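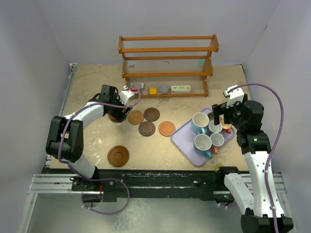
The ferry to Jara was late, so Trinity Van Dusen ate her sandwich in the car with the engine off. She had the box on the seat beside her. It was an ordinary cardboard box with the flaps folded in, and her uncle's handwriting on one side. It said KEEP.

He had been lighthouse keeper, then assistant harbour master, then nothing in particular for nineteen years. When he died in October the solicitor had read out a list. The house went to her cousin. The boat went to the man who had been mending it. Trinity got the box, on condition that she took it to a Mrs Thibodeaux on the island and gave it to her by hand.

She had looked inside, of course. There were 183 envelopes, and she knew that only because he had numbered them. None had a stamp. The first few were brown with age and the last was quite clean.

A man in a yellow coat waved her on at last. The crossing took an hour and the sea was flat. Two boys played cards on the stairs and an old woman slept with her mouth open. Trinity stood at the rail until her hands hurt, then went back to the car and read the road map, though there was only one road.

The house was number 11, at the top of the lane past the chapel. A dog barked and was told to stop. The woman who opened the door was small and wore a man's cardigan with the sleeves turned up.

"You'll be the niece," she said. "You've got his forehead."

They sat in the kitchen. Mrs Thibodeaux made tea and cut a loaf cake that had not risen in the middle. She did not look at the box. She asked about the crossing, and the price of diesel, and whether the bakery in town had ever reopened.

"It's a phone shop now," Trinity said.

"Well."

The dog came and lay across Trinity's feet. After a while she pushed the box over the table, and Mrs Thibodeaux put one hand flat on top of it.

"He wrote them at the light," she said. "I could see it from the back bedroom. I used to think, he's up there writing to me, and then I'd think, don't be so daft."

"Didn't you ever ask him?"

"I was married." She turned the box round so that the writing faced her. "Then I wasn't, and by then he'd got used to it. So had I."

Trinity wanted to ask whether she would read them, but the last boat went at 6 and she still had to turn the car in the lane. Mrs Thibodeaux wrapped the rest of the cake in foil and would not hear no.

At the bottom of the hill Trinity stopped to let some sheep past. In the mirror she could see the kitchen window with the lamp on – and the top of a grey head, bent over the table.

She waited for the sheep. Then she drove down to the harbour and joined the queue behind a van.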